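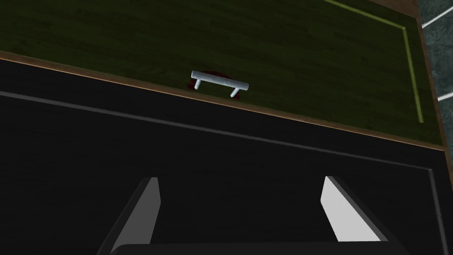

Simulator render, gripper view: fingers open, silver bar handle on the green panel.

From: Hjalti Frandsen
To: sim-manip list
Subject: Re: Notes from the Rovholm open day
Date: February 1, 2026

On the earlier thread, somebody wrote:

> Did anyone get to the Rovholm demo? The announcement said household
> manipulation, all in simulation, with the Fadudach controller running
> live. I would like to know what was shown on screen and whether the
> reset procedure was explained. Their last write-up gave a success
> rate and left out how the starting poses were drawn.

I went. The demo room had two screens, one for the views from the robot and one for the Fadudach console. The task was drawer opening. Bjarnason supplied the furniture models and Grakero wrote the scene randomizer, and people from both were there to take questions.

Starting poses first. The base is placed at random inside a strip in front of the furniture, then the heading is perturbed. Seeds are fixed per batch and logged. The evaluation set is 1585 episodes, of which 763 use handle shapes that do not occur in training. They report the two groups separately now, which answers part of the complaint above. The other part stands: episodes where the planner finds no path in the first 100 steps are thrown out and redrawn, and that count is not in the handout. I asked for it and was told it would go in the next release notes.

The wide views are harder to read than the gripper view. The horizon is tilted a long way, and a good deal of each one is taken up by the robot itself. One showed the dresser with gold handles against the dark red wall, with the gripper still empty and well off to the left.

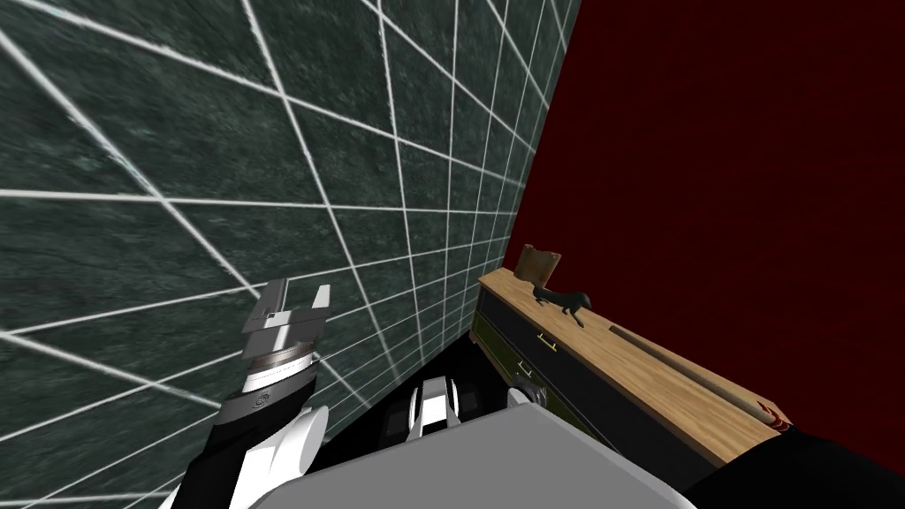
Does the controller get the drawer position from the simulator?
At training time it does, as an extra input to the critic. At evaluation the policy sees camera views and joint angles and nothing else.

The textures on walls, floor and furniture come from a pool of 1283 materials. Grakero samples them independently, so a tiled green wall can end up next to a plain maroon one. I have no objection to this for robustness, but it makes it hard to compare two runs by eye — you end up reading the log. The small objects on top of the furniture are distractors. One view had a black bird figure standing beside a tan upright plaque, and neither is part of the task. The arm is penalized for contact with them. 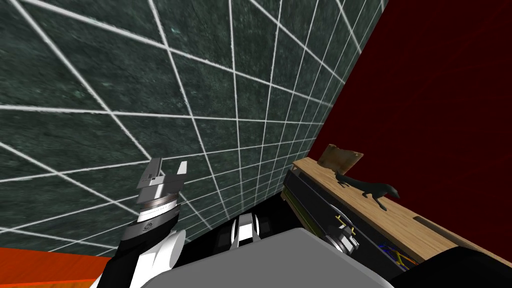

Open items

1. Count of redrawn episodes, as above.

2. Contact model for the bar handles. The grip is treated as a plain cylinder with a single friction value. Bjarnason said the value was tuned by hand.

3. Console logs. Rovholm will share them on request, but only for the evaluation batches.

4. No hardware runs were shown and none were promised.

If anyone else was in the later session, I would like to hear whether the two-arm version ran. It was on the schedule and was dropped from mine.

Hjalti Frandsen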